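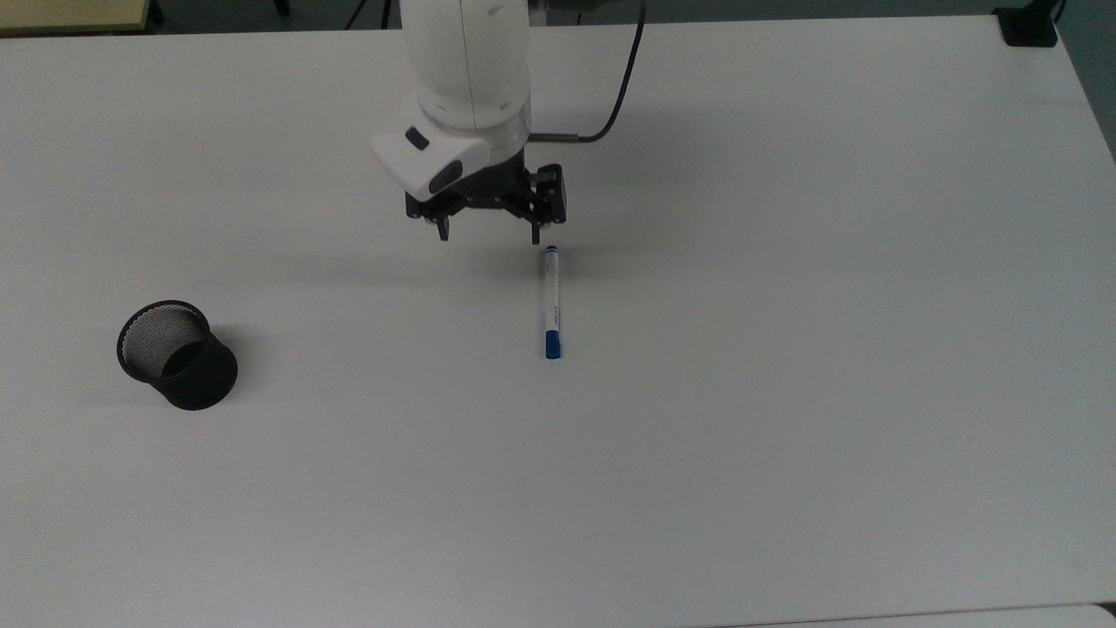 Keeping Markers and Pens in Working Order at a Shared Table

Office & Workroom Tips | Desk Supplies

Print this page | E-mail this page

The following guidance is issued by Pandell Workplace Services for staff who share a table or workroom. It replaces the sheet distributed in November.

Clearing the table

At the end of each work period, all writing instruments are to be returned to the pen holder. A marker left lying on a tabletop will roll when the table is bumped, and a light-colored surface shows every stray line of ink. Please check that the cap is fully seated before the marker is put away. A cap that is pushed on firmly should click or stop hard against the barrel.

Choosing a holder

A black wire mesh cup is suitable for most tables. Dust falls through the mesh and can be brushed out, and the contents can be seen from the side. Solid cups are acceptable but should be emptied and wiped more often. One holder per table is sufficient. Staff who need more than one should first remove pens that no longer write.

Place the holder toward the back of the table, within easy reach of a seated person and clear of the area where papers are spread.

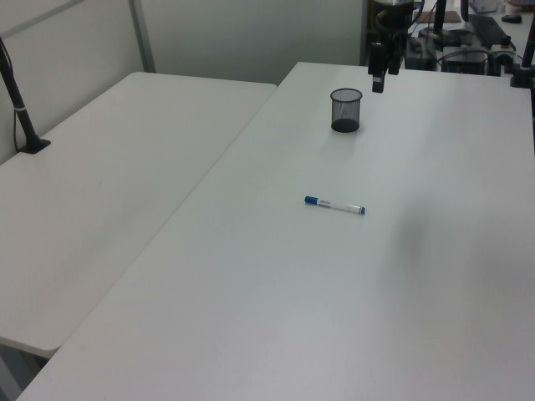 Where two tables are pushed together, keep the holder well away from the seam. Small items slip into the gap – caps especially – and the tables then have to be moved to recover them.

Storing markers

Water-based markers may stand upright in the cup for daily use. For storage longer than a few weeks, lay them flat in a drawer or box with the caps on. Double-ended markers should always be stored flat. Do not store any marker near a heater or on a sunny windowsill.

Removing ink from a white tabletop

Wipe fresh marks with a damp cloth and a drop of dish soap. For older marks, apply a small amount of rubbing alcohol to a soft cloth, test it first on the underside of the table, and rub lightly. Rinse with clean water and dry. Scouring powder is not to be used on any tabletop, as it dulls the finish and later stains become harder to lift.

Cleaning the holder

Empty the cup and tap it over a wastebasket. Brush the mesh with an old toothbrush, wash in warm soapy water, and dry it thoroughly, paying attention to the rim and the base, where rust usually begins.

Replacement holders and markers may be requested from Rin Sakai in the supply room, extension 1298. Questions about table surfaces should be directed to Fraser Baird, extension 1368.

Revised January 2019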